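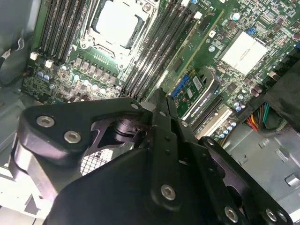

Demidine starts recording memory installation runs at Clerkville bench

February 8, 2026

Demidine has begun recording examples of a robot arm fitting memory modules into used desktop workstations. The recordings are made at the company's bench in Clerkville and will go into Berer, its training set for repair and refurbishing tasks. The first block covers 70 hours of operator-guided work and is planned to close in July.

The task is narrow. The arm takes a module from a holder, carries it over an open computer case, lines it up with a slot on the motherboard and presses it in. A second version runs in the other direction: the module comes out of the slot and goes back to the holder. Both are recorded under the same settings and stored as separate task types.

"Screws and side panels we had already," said Danylo Fedoruk, who leads the recording group. "Memory is harder to learn from because the last few millimeters look almost the same in a good run and a bad run. The notch is either on the key or it isn't, and from the wrist the fingers cover a lot of it."

How the runs are made

An operator guides the arm by hand control from a second station in the same room. Joint positions, gripper opening, commanded motion and video are written together to one record, which begins when the arm leaves its rest pose and ends when the operator marks the result. The operator has three marks to choose from: seated, not seated, and stopped. A stopped run is one the operator gave up on for any reason, including a module held at the wrong angle.

All three kinds are kept. In the first Berer release, which dealt with panel removal, failed runs were deleted at the end of each shift. Fedoruk said the resulting policy would push against a stuck panel until the force limit tripped, as it had never been shown anyone backing off. The new runs include retries, and an operator who misses the slot is asked to lift, correct and try again inside the same record.

The limit is 9 tries. After that the run is marked stopped and the module is checked for damage to its contacts before it goes back into use.

Each computer is used for 36 runs and then swapped for another. The group has 16 machines prepared, all of them retired office workstations bought in one lot from a reseller. They differ in board layout, in how the cables are routed, and in how much room is left beside the memory slots. Power is disconnected during recording.

The case lies on its side on a slotted aluminum table with the side panel off, so that the motherboard faces up. A gray fixture plate next to it carries the holders, and a memory module lies in one of its slots. The plate is clamped at the same point for every machine, but the case is not. Operators shift it by hand between runs, within a marked area, and turn it slightly to either side. The group wanted the position of the part to be easy and the position of the target to be less so.

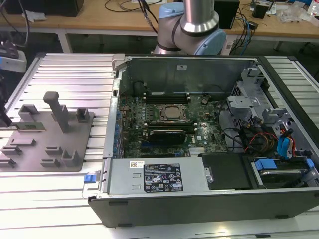 Two views, two kinds of error

Video comes from a small camera at the gripper and a fixed camera that covers the whole bench. Khrystyna Pasichnyk, who reviews the records for Demidine, said the two views tend to catch different mistakes.

The fixed view is good for the approach. It shows whether the arm is coming in over the case walls with room to spare, and whether a cable has been dragged. The wrist view is used for the insertion. On boards with memory slots on both sides of the processor socket, such as the ones now in use, it also shows which bank the gripper has gone to. In the trial runs, operators sometimes placed a module in the wrong bank without noticing, because the written instruction said only "left" or "right" and the case had been turned.

That instruction has been changed. Slots are now named by their position relative to the graphics card, and the text is repeated in the record so that a model can be trained on it directly. Older trial runs with the ambiguous wording will not be released.

The graphics card stays in for the whole block. Taking it out would give the fingers more space beside the nearer bank, but Pasichnyk said the group decided against it after looking at how refurbishers work. A technician adding memory to a workstation does not usually pull the card first, and a policy trained on a cleared board would have to be trained again.

Lighting is the part she is least satisfied with. Bare sheet metal inside the cases reflects the bench lamps, and in some wrist video the case wall loses detail where the light hits it. The lamps have been lowered once and may be moved again. Runs recorded before and after a change in lighting carry a different session code so that users can separate them.

Force data added late

The trial runs had no force reading of their own. Contact was estimated from motor current, which worked for panels but gave a poor signal when a module met the slot. Demidine has since added a sensor between the arm and the gripper. Its readings are stored at a higher rate than the video and matched by timestamp.

Fedoruk said the sensor added some weight and slowed the arm's settling time, so the speed limit near the board was reduced. A run now takes longer than it did in the trial, and the daily target was cut to match. He did not give the target.

The end latches on the slots are a separate problem. They have to be open before a module will go in, and the operator opens them with one closed finger of the gripper. This step was first treated as setup and done by a person before recording began. It is now part of the run. The group expects it to account for a large share of the stopped runs, at least on the machines where the latches sit close to other parts.

Outside use

Marchuk, a refurbishing firm also located in Clerkville, will test policies trained on the data at its own intake line. The firm supplied the list of faults that operators were asked to watch for, among them a module that clicks at one end only. Such a module can pass a quick look and still fail at startup, and Berer therefore treats it as not seated. Each module marked as seated is checked by hand at both ends before the mark is accepted.

Marchuk will receive the records in stages. The first stage contains insertion runs from four machines, with the removal runs to follow. Machines in the test group are held back from training, and the firm has asked that at least one of them have a board layout that appears nowhere else in the set.

Demidine plans to publish the insertion records under its existing Berer license, with video from both cameras, joint and force data, the instruction text and the operator's mark. Serial numbers that can be read on stickers inside the cases will be blurred before release. The company has not decided whether the unblurred video will be available on request.

A block on drive removal is next on the schedule, using the same machines and the same table. The fixture plate will be replaced for that work, and Pasichnyk said a drawing of the current one will be included with the memory records.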